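Night Shift at Jemden

Twelve minutes to go and Hortensia still hadn't taken her coat off.

"It does dishes now?" she said.

"Sorting. Only sorting." Prasanna, typing with one hand. Sandwich in the other. "Dishes in March maybe."

She'd cleaned kitchens for 34 years. Hotels, two schools, the cafeteria upstairs. Now Jemden was paying her to stand behind a rope and say wether a machine was any good at it. Easy money. Her knees liked it already.

The arm came down. Stopped. Thought about it, or whatever it did. Went back up.

"Is it scared?"

"Planning."

"My nephew plans like that."

Down again. A pause over the metal bin, so long she started humming. She could of emptied the whole thing, wiped it, and been on the bus. Three times it had gone for the spoon and three times come up with air. Prasanna wrote a number each time and did not look upset, and that bothered her more than the missing.

"What happens when it gets one?"

"We put it back and it gets it again."

"How many?"

"2795. That's the plan for tonight."

She laughed so loud Tomomi stuck her head out of the office. Then she saw they weren't laughing.

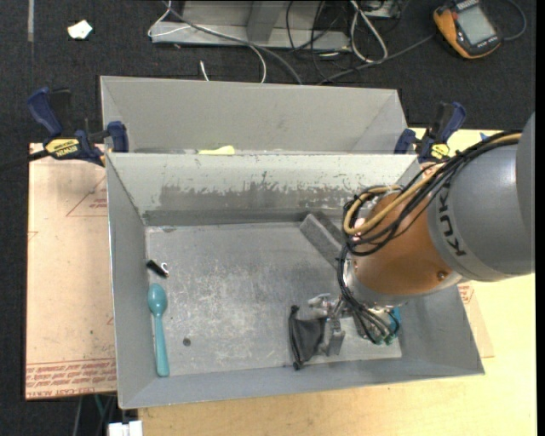
The arm over the bin, going for the pouch. The spoon can wait.

"Leave the spoon," Hortensia told it. "Get the soft one. Soft one's easier, you just pinch."

"It can't hear you."

"Neither could the dishwashers I trained."

She took her coat off. Found a stool, dragged it right up to the rope. Missed the 9:12 bus and didn't notice till Tomomi was turning off the office lights.

"Pinch," she said again. Quieter this time. "Go on, honey. Pinch."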